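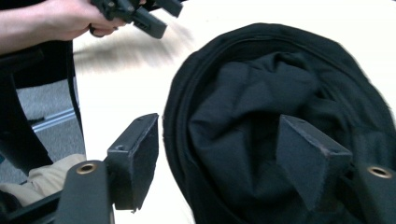
2018-11-19

My black clothes live in one drawer, and for a long time it was the drawer I was afraid of. When everything has the same color, you pull out a T-shirt and it is a pair of leggings. In June I moved to the smaller apartment near Drindivano, and there I have only two drawers for everything, so I had to learn to fold properly.

I do it on the table now, not on the bed. The bed is too soft and the fabric goes down with my hands. My table is from Medve, a light one, and on it I can see the dark edges well. First I look for the hem. If I find the hem, I know where is the bottom, and then the neck is easy. Before, I was always starting from a sleeve, and this was my mistake.

Then I make it flat with the side of my hand, from the middle to the outside. I fold one side in, the other side in, and after that from the bottom up until it is a small packet. The thin jersey ones don't want to stay. For them I make one more fold and put them standing between two thicker ones.

I tried also the folding board from Vurkent, which my neighbor lent to me. It is good for shirts with buttons, but for soft black things I was slower with it, and I gave it back after a week.

In the drawer there are now nine black tops, standing like books. I wanted to buy the dividers from Castau, but they are too high for my drawer, so I cut a shoe box. It doesn't look very nice – but the drawer is closed most of the day.

What I still don't know is what to do with the big sweater. Folded, it takes the place of three shirts, and on a hanger the shoulders become long. At the moment it stays on the chair. If somebody has a good way for heavy knitwear in a low drawer, please write it in the comments. I read all of them, but sometimes I answer late.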